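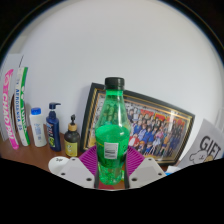 Fig. 1. Bouteille en plastique vert, bouchon foncé, étiquette blanche à code-barres. Derrière elle, un objet magenta à rainures et un cadre posé contre le mur.

Cours > Objets du quotidien > Séance 4 : la nature morte de fond de table

Séance 4. Décrire ce qui traîne

On a vu la dernière fois comment les maîtres disposaient citrons et crânes. Cette semaine, une bouteille de soda. Ceux qui regrettent les crânes pourront relire le polycopié de la séance 3.

1. Le vert

Le plastique est teinté et laisse passer la lumière, donc il n'y a pas un vert. Il y a celui du haut, celui du bas, plus soutenu, et celui que prennent les choses aperçues au travers. Dans les copies de l'an dernier, j'ai relevé « vert bouteille » 76 fois. L'expression est exacte et ne coûte rien, je ne la compterai donc pas. Même tarif pour « émeraude ».

Regardez l'épaule : elle est à facettes, avec des nervures. Le fond est bombé, moulé en reliefs. Un contour tracé à la règle entre les deux donnera un tube de dentifrice.

2. Le voisinage

Le magenta est ce qui fait crier le vert. Les deux couleurs se disputent sur le brun du bois, et il faut choisir à qui donner raison. Pour les rainures en éventail, trois ou quatre lignes bien orientées suffisent ; l'étudiant qui les dessine toutes finit en général pendant la pause.

Vocabulaire à employer : translucide (et non transparent, quand on hésite), nervuré, facetté, liseré. Ce dernier sert pour le filet doré à l'intérieur du cadre.

3. Ce qui est caché
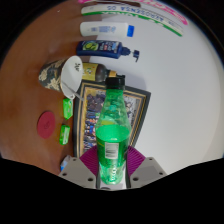 Fig. 2. La même table, vue tournée. La bouteille masque le milieu de l'image encadrée ; dans la rangée, une bouteille en verre brun à étiquette jaune, couchée.

La partie centrale du tableau est invisible. Restent deux bandes, à gauche et à droite, avec de petites silhouettes serrées, dans des bleus sombres : photo de groupe ou affiche, je ne trancherai pas à votre place, et vous ne trancherez pas non plus dans la copie. On écrit « de petites figures, nombreuses ». Inventer un mariage au milieu coûte deux points.

Le verre brun, lui, est une aubaine : une matière différente et une position couchée, à opposer au plastique debout. Comparer les deux en un paragraphe, sans le mot « contraste ».

Travail à rendre

Une description de 3 000 signes, espaces comprises, plus un croquis au crayon. L'une des deux figures au choix. Note sur 100, dont la moitié pour la justesse des matières. Le manuel de Grallora traite le verre au chapitre 2 ; sur le plastique il garde un silence distingué.

Dépôt au bureau Nedelcu avant 17 h, en décembre. La boîte ferme à 17 h, y compris pour les imprimantes en panne.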